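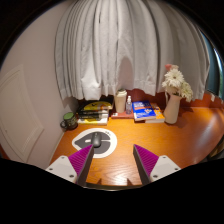
Technology > Robotics > Features

The empty seconds before the grasp

A research group in Flilton has found that the least eventful part of a robot's training data may be the part it can least afford to lose

Most recordings made to teach a robot to pick something up begin with nothing in the gripper. A person holding the tool stands at a desk or a worktop, brings the open jaws towards an object, adjusts the angle, and closes them. The closing takes a fraction of a second. The approach can take several times as long, and until recently it was common practice to cut most of it away.

The reasoning behind the cut was sound enough. Training time is expensive, and a model that learns from long stretches of slow, open-jawed movement tends to reproduce them. It hovers. Trim each recording so that it starts shortly before contact, and the resulting robot moves with more purpose. Several laboratories do this automatically, with a script that finds the moment the jaws close and keeps a fixed window before it.

The Kuturari project set out to measure what the script throws away. Its answer is that the trimmed material contains most of what a robot needs in order to work in a room it has not met before.

Recording by hand

Kuturari uses hand-held grippers, a method that has spread quickly because it does away with the robot during data collection. The operator carries a pair of jaws with a wide-angle camera mounted behind them, and works in ordinary rooms among whatever is already there. The camera records the jaws, the object and a good deal of the surroundings. The movement of the tool through space is recovered afterwards from the video and from a small motion sensor. When a robot arm is later fitted with the same jaws and the same camera, it sees more or less what the operator's tool saw, and the recordings can be used to train it directly.

The attraction is variety. A laboratory arm is bolted to one bench under one set of lights. A person with a hand-held tool can record in a bedroom in the morning and a kitchen after lunch. The drawback is that people are inconsistent. They pause, change their minds, swing the tool to look at something else, and hold it open over a desk while deciding what to do.

"We had been treating that as noise," says Orsolya Bozsik, who designed the study. "Every group I have worked in had a cleaning step for it, and I had written two of them."

Her doubts began with a robot that worked well in the laboratory and badly one floor up. It had been trained to move a computer mouse from one side of a desk to the other, using trimmed recordings. Upstairs, with the same mouse on a different desk, the arm would often set off in a plausible direction and stop short, or close its jaws on the air beside the target. If it was started by hand from a position close to the mouse, it succeeded nearly every time. The grasp had been learned. Getting to it had not.

One set of recordings, two treatments

The experiment that followed was simple in outline. The group collected 700 demonstrations of four desk and shelf tasks, all in furnished rooms, and trained one model on the full recordings. A second model was trained on the same recordings, each cut to begin two seconds before the jaws closed. Everything else was held the same, including the number of training steps, so that the trimmed model was not penalised for having less material to read.

Both were then tested on an arm in rooms that appeared in none of the recordings. In the laboratory, the trimmed model was slightly better and noticeably faster. In the new rooms the order was reversed, and by a wide margin. The full model completed more than twice as many attempts. Almost all of the difference came from failures before contact. Once either robot had its jaws on both sides of the object, there was little to choose between them.

Ekow Owusu, who ran the robot trials, went through the failed attempts one at a time and sorted them by where they had gone wrong. He found a pattern in the trimmed model's errors. It did worst where the target stood in front of other objects of similar height or colour, and where the desk surface was shiny enough to carry bright reflections. In both cases, the arm tended to commit early to the wrong place and then fail to correct itself.

"It had hardly ever seen a correction," Owusu says. "By the time the trimmed clip starts, the operator has already sorted out which thing they want and lined up on it. All the examples of being slightly wrong and fixing it come before that."

A third model makes the point more sharply. The group took 300 of the 700 recordings and used them uncut. This model, with fewer than half the demonstrations, still did better in unfamiliar rooms than the trimmed model did with all of them. For anyone paying people to collect data, that is the figure of interest. The cleaning script had been costing more than the collectors could make up.

What the approach contains

It is less clear why the empty seconds help so much. Kai-wen Chou, who built the group's analysis tools, has looked for the answer in the images themselves. Her first suspicion was that the approach simply shows more of the room. Near contact, the target and the jaws occupy much of the picture. Further back, the camera takes in walls, curtains, books and whatever else people keep on their desks, and a model exposed to all of it may learn to disregard it.

She tested this by adding the discarded images back in a different form. They were used to train only the part of the model that interprets pictures, with the movement attached to them removed. If variety of scenery were the whole explanation, this should have recovered most of the loss. It recovered a small part of it. The movement matters too, and Chou's view is that the two cannot usefully be separated: the model needs to see the clutter and, at the same moment, see what an operator does in the presence of it.

The second candidate is the view of the jaws. In an open approach, both are fully visible against a changing background, with the gap between them clear. Close to contact, the object fills that gap. Chou found that the trimmed model was poor at judging how far the tips were from a surface when nothing lay between them, and this fits the cases in which it closed on air. She does not regard the matter as settled. The test used a single design of jaw, and a softer or narrower one might behave differently.

Keeping the hesitation, losing the hovering

There remains the original objection. Models trained on full recordings are slow, and the Kuturari robot is no exception. In early trials it would sometimes stop above a desk, jaws open, and stay there until the time limit ran out. It had learned the pause along with everything else.

Maeve Mac Carthaigh's contribution was a gentler form of cutting. Her method leaves the start and end of every recording where they are and thins out the middle. Stretches in which the tool barely moves are shortened, while any stretch containing a change of direction is kept at full length. The camera images on either side of a shortened pause are checked against each other, so that nothing is removed if something in the room has moved in the meantime.

The thinned model kept nearly all of the advantage in new rooms. The long stops became rare – although they did not disappear – and its average time per attempt came close to that of the trimmed version. The method has one setting, the speed below which the tool counts as still. Set too high, it begins to remove the small sideways adjustments that people make just before they close their grip, and performance drops quickly.

Cloludis, a firm that supplies picking arms to small warehouses, has been trying the thinning step on its own recordings since April. Boglárka Pap, its head of data, is cautious about how far the result will carry. Warehouse bins are repetitive, she points out, and a robot that only ever meets the same bin may lose little by trimming. Her team has stopped deleting its uncut files all the same. Storage is cheap compared with sending people out to record again.

The limits of the study are plain from its design. All four tasks were short, with one grasp each. The operators were experienced, and their hesitations may be tidier than those of a newcomer. Bozsik intends to repeat the comparison with people who have never held the tool before, and with tasks in which an object is put down and picked up again. In those, the open-jawed stretch in the middle of a recording belongs to the end of one action and the beginning of the next, and the group has yet to decide how it should be counted.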